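Folding on the wide surface: gallery

Puvis is a small set of notes on folding clothes on a surface larger than an ironing board. The notes were written by Adom Nutsugah in July and cover one blue garment on one green sheet. The fold pattern is Kaewsai, a rectangle fold with the sleeves turned in first and the body folded up afterwards. Target size for a finished piece is 288 mm by 160 mm. Pieces outside that by more than 15 mm are opened out and folded again.

1. Laying out

The garment goes down with the hood pointing away from the person folding. Sleeves are pulled out to the sides before anything else is done, and the hood is left until last.

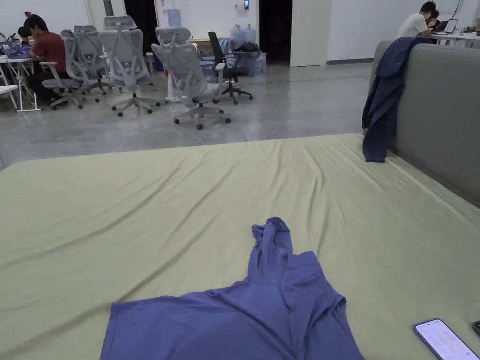

A soft base has one drawback. It gives under the palm, so a crease pressed into the cloth is less sharp than one made on a hard table. The usual remedy is to press with the flat of the forearm. Two passes are enough for jersey; fleece takes more and holds the crease less well.

2. Starting from a crumpled state

Kaewsai assumes a flat garment. Most garments do not arrive flat, and the time spent finding the hem and the shoulders is logged separately from the folding time. The log sheet is called Grosine and has 8 columns, of which the notes column is the most used.
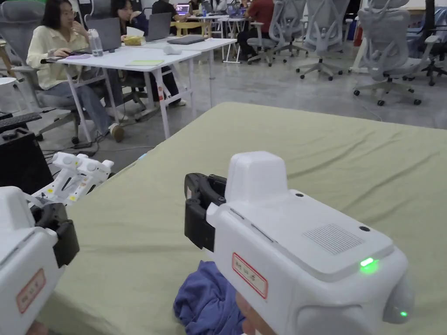 Blue cloth, crumpled, on the olive-green cover. Shallow diagonal creases in the cover.

Creases in the cover matter more than expected. A ridge under the garment shifts the fold line, and the error carries through to the last fold. The cover should be pulled tight towards the corners between pieces - once per piece, not once per session.

3. Corners

A corner that has turned under is the most common fault. It is opened out before the long edges are matched. Working from the corner to the middle moves less cloth than working the other way, and the opposite edge stays where it was put.

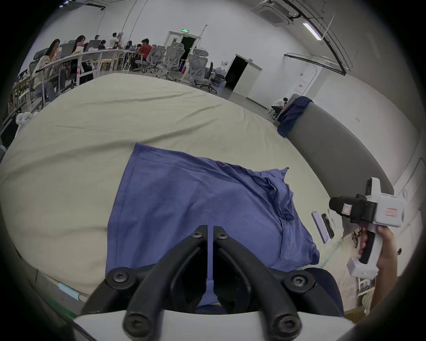 Phones and other small items are best kept to one side of the working area. The clear space needed for an adult top with the sleeves extended is wider than people allow for, and a sleeve that lands on something hard will not lie straight.

4. Drawing the edge straight

With the garment held at both ends, the tension is applied evenly and outwards, then released before the fold is made. Folding under tension gives a narrow piece that springs back. Knitted fabric should be drawn only until the large wrinkles go. The small ones can stay.
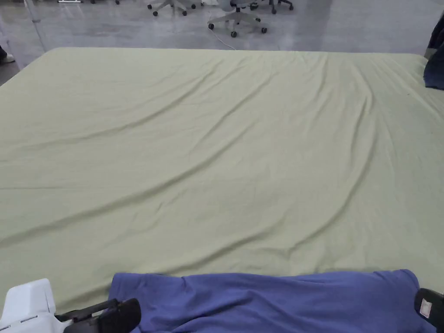

5. Storage

Finished pieces are stacked with the folded edge facing out. The Flistiler shelf insert takes them upright as well, in a single row, although hooded garments lean and need a divider. Measurements are taken after the stack has stood overnight.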